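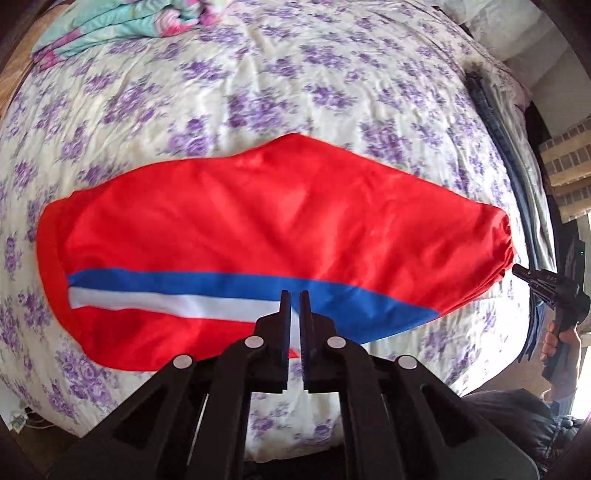

Stemstead Opens Its Laundry Folding Sessions to Everyone This September

FOR IMMEDIATE RELEASE

Hi, I'm Selamawit Admasu, and I run Stemstead, a small home-care workshop in Brernum. I write our press releases myself, so you'll have to put up with me being excited in this one! Starting in September we're opening our folding sessions to the public, and we're putting out a printed guide to go with them. It's called The Bed Is Your Table, and it is 200 pages of shirts, sheets, towels and those awkward stretchy things that never want to lie still.

Up to now the sessions were only for people who had signed up for our longer housekeeping course. Then friends of students started asking if they could come just for the folding part (I mean, a lot of friends), and the waiting list got to 491 names. I read that number off the screen twice. So we've moved into a bigger space at the Kauppinen building, up on the second floor, and we're finally letting people in.

Why the bed?

Most folding advice starts with a big clear table. I love a big clear table, but I grew up in an apartment where the kitchen table had homework on it, a sewing machine on it and usually somebody's dinner on it too. The bed was where the laundry went. My mother pulled the duvet up, gave it one good swipe with her arm and got going. It's still how I do it at home, and when I asked our students, most of them said the same.

The trouble with a bed is that it's soft. A puffy duvet pushes up in the middle, and whatever you lay on it takes on the same shape. A red jersey stretched out across a flowery duvet will arch along the top and sag along the bottom, and one end will bunch up while you're busy with the other. You fold it like that and you get a lumpy little parcel that comes undone in the drawer. I folded them that way for years!

So the first session is all about fixing that. Press the air out of the duvet with both forearms before you put anything down. Work near the edge of the mattress where it's firmer. Lay the garment out, take hold of the hem and the shoulders, and give it a gentle pull lengthwise until the bunched end lets go. Then smooth it from the center out with the flat of your hand.

Stripes are your friends

My favorite chapter in the guide is the one on sports shirts. Jerseys are slippery, they're light, and they slide off a pile if you look at them wrong. But plenty of them have stripes, and a stripe is a ready-made ruler. If a shirt has a broad blue stripe with a thinner white one next to it, you can line up your fold with the edge of the blue and check it against the white. If the two stop running side by side, the fabric has twisted somewhere, so open it up and smooth it again.

Plain shirts don't give you that help. For those, use the hem. A hem is usually the straightest line on the whole garment, and we teach people to find it first and build the fold from there.

We go face down for nearly everything with a collar or a print, sleeves in, then thirds. For jerseys I like a lengthwise fold first and then a loose roll, about as tight as a magazine in a mailbox. The guide shows both, and I've put my own preference in the margins because I couldn't help myself.

What happens at a session

Each one runs 90 minutes. We have full-size beds set up with ordinary bedding, wrinkles and all, and people work in pairs. Bring a basket of your own clean laundry. Please do bring the real stuff, the fitted sheet that makes you want to cry and the kid's uniform with the weird neckline. I've had students turn up with a stack of perfectly pressed pillowcases, and we had a lovely time, but they didn't learn very much.

The evening goes like this. We start with a short demo, mostly me talking too fast. Then everybody sorts onto the bed by size, biggest things at the foot. Shirts and jerseys come next, then a tea break, then sheets. We save the fitted sheet for last so that people leave on a high (or leave laughing, which I'll also take).

There's one early session at 9 a.m. for folks on late shifts, and the others begin at 6:30 p.m. You don't need to be fit or fast. There are low stools next to every bed, and the guide has a whole section on folding while sitting down, with smaller motions and the fabric kept close to you. Duvet covers are the hard part of that, and we show a two-person way and a one-person way.

About the guide

The first printing is 2000 copies. We're setting aside 900 of them for people who come to the sessions, and the rest go on sale at our front desk and through Cleltach, the little press that printed it for us. They talked me out of a glossy cover, thank goodness. The matte one doesn't slide around on the bedspread while you're trying to read it with both hands full. It also has a spiral binding, so it lies flat next to the laundry.

The drawings were done from our own students' folding, and we kept a few of the bad folds in. Page after page of perfect corners made me feel terrible about my own dresser! You'll find a spread called "Looks Fine, Isn't" with shirts that have a crumpled end tucked underneath, and next to each one there's a note on where to grab it and pull.

There's a chapter on bedding too. Can you fold clothes on a printed duvet cover without losing half your socks in the pattern? Sort of. We suggest starting with the bright things, reds and blues, on a pale floral cover like cream with purple roses, and leaving the pale items for a dark blanket or a towel spread over the top. White ankle socks on a light cover are how I ended up owning eleven singles.

How to join

Sign-up is at the Stemstead front desk on the ground floor of the Kauppinen building, or you can send us a note through the contact form on our website. People on the waiting list will hear from us first, and we'll be writing to them in order. If you can't make the time we offer you, just say so and you'll keep your place for the next round.

You're welcome to bring a teenager along on the same sign-up. They share a bed and a basket with you, and the guide is one per pair.

For reporters and bloggers

I'd love to have you at a session. Come with laundry, please, I'm serious, you'll be put to work. Review copies of The Bed Is Your Table are available now, and I'm happy to talk by phone most mornings before 11 a.m. I can also fold and talk at the same time if you'd like a demo over video.

About Stemstead

Stemstead teaches everyday home care in Brernum: laundry, mending, bed making, closet sorting and moving house. Classes are small and taught in person.

Media contact: Selamawit Admasu, Stemstead, Kauppinen building, Brernum. Ask for me at the front desk, or use the contact form and put "Press" in the subject line.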